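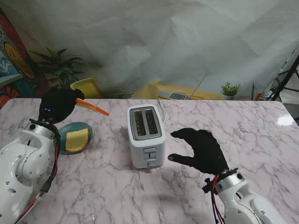

Day-old sandwich bread toasts more evenly in a skillet than fresh bread does. Fresh slices hold enough moisture to steam before they brown, and the center stays soft while the edges scorch. A slice with a pale yellow interior and a golden-orange crust, like the one on the teal-green plate, is the color range this method aims for. Anything darker will taste bitter once butter is added.

What you need

One heavy skillet, 10 inches or wider
Bread sliced to an even thickness
Unsalted butter, softened
A thin, flexible spatula

Preparing the bread

Lay the slices on a rack for 30 minutes, uncovered. Turn them once. If the loaf was baked the same morning, extend this to 40 minutes. Spread butter on one side only, all the way to the crust. Bare patches will show up as white spots after toasting.

Toasting

1. Set the skillet over medium-low heat and let it warm for three minutes. Do not add fat to the pan.
2. Place the slices buttered side down, leaving a gap between them. Crowded slices trap steam.
3. Leave them alone for two minutes. Pressing compacts the crumb and gives a tough surface.
4. Lift one corner with the spatula. If it sticks, wait another 20 seconds and try again.
5. Butter the top side, turn, and toast for 90 seconds. The second side browns faster – the pan is hotter by then.
6. Move the toast to a rack or a plate. On a plate, stand two slices against each other for a minute so the undersides do not go limp.

Spatula notes

Silicone blades are safe at this heat if they are rated for it. Check the handle for a number. A thick blade pushes the slice across the pan before it gets underneath, so choose one that tapers at the front.

Adjustments

Sourdough needs a lower flame and an extra minute per side. Enriched breads such as brioche contain sugar and brown early – cut the first side to 75 seconds. Frozen slices can go straight into the pan, but leave the butter off until the first turn.

Last updated Wed 21 September by Smaranda Ilie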